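We use cookies to improve your experience. By continuing you accept our cookie policy. Accept | Manage
Reading time: 14 min
Shares 31 | Comments 9

3.2 Collecting demonstrations by remote control

All demonstrations for the hand were recorded under teleoperation. Operator wears the Honer glove on the right hand, sits with a view of the wrist camera feed, and drives fingers and thumb directly. No scripted motions. Arm pose comes from a separate tracker on the forearm, filtered lightly, then sent to the controller. The glove was recalibrated at the start of every session and again after any break longer than a coffee. We skipped this twice in April and lost both days of data, thumb offsets drifted badly.

Two operators did nearly everything: Noemi Achterberg and Nizar Darwish. Different styles. Achterberg closes the fingers early and lets the object settle into the hand, Darwish keeps them open untill the last moment and then closes fast. We kept both styles in the training set on purpose. Mixing them hurt the early policies (they hesitated halfway through the approach) but a policy trained on one operator alone failed whenever the object started out rotated. Section 4.3 has the split.

In total 2509 demonstrations, of which 254 were thrown out. Reasons for rejection: dropped frames, glove dropout, operator said "bad one" into the microphone. The last is the largest group. We did not try to filter by success automatically, because a failed grasp followed by a recovery is worth more to the policy than a clean one, and our success detector could not tell a recovery from a failure anyway.

The camera view matters more than we expected. With the camera at the wrist, the hand itself takes up the lower half of the picture and the fingers stand between the camera and whatever is being reached for (Figure 4). Operators learn to look past them. The policy has to learn the same thing, from the same pixels, so we did not mask the hand out. An earlier version did, using a rendered silhouette, and it was worse on every task with a thumb contact.

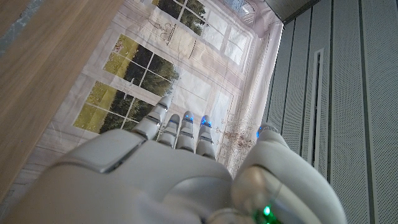 Figure 4. Wrist camera view of the hand, fingers extended and slightly splayed, thumb at right. Blue lights at the thumb tip and at three of the fingers. Printed backdrop behind.

Gwendolyn Lindqvist, reading a draft of this section, objected that a demonstrator who sees only the wrist view will produce slower and more timid motions than one standing next to the robot, and that the policy will then copy the timidity. A fair point and we can't fully answer it. We recorded 113 demonstrations with the operator standing beside the arm, direct line of sight, as a check. Those were faster in the approach. They also contained moves that make no sense from the camera alone: the operator steers around something the camera never saw. Policies trained on them stalled in exactly those spots. So we kept to the wrist view and accepted the slower motion, then sped up playback of the free-space part by a fixed factor at training time. Lindqvist still thinks the playback trick hides the problem.

3.3 Teaching by hand

For the arm only, we also tried kinesthetic teaching. Operator grabs the forearm link, robot in gravity compensation, and pushes it through the task. Easy to explain to new people. Useless for the fingers: you need one hand for the arm and then at least two more for the joints. We tried posing the fingers beforehand and moving the arm after, which gave stiff demonstrations with the closing phase missing. Also the operators own arms ended up in the camera view, and the first policy trained on this data waited for a human arm to show up before it moved.

We ended up using hand guiding just for approach waypoints, in the Uniyal logging format, merged with teleoperated closing phases. The merge point is picked by the operator with a foot pedal. Crude but it works. Where the two recordings disagree on arm pose by more than a small tolerance the segment is dropped. Code for the merge is in the Doltadier repository, the readme is out of date.

3.4 Operator fatigue

Sessions were capped at 31 minutes after Achterberg reported finger cramps. Demonstrations from the end of long sessions were noticeably sloppier, with late thumb closure being the usual sign. We did not remove them. Breaks were logged but not analyzed, see Section 6 for what we would do differently.

Get new papers in your inbox every week. Enter your email to subscribe. Unsubscribe at any time.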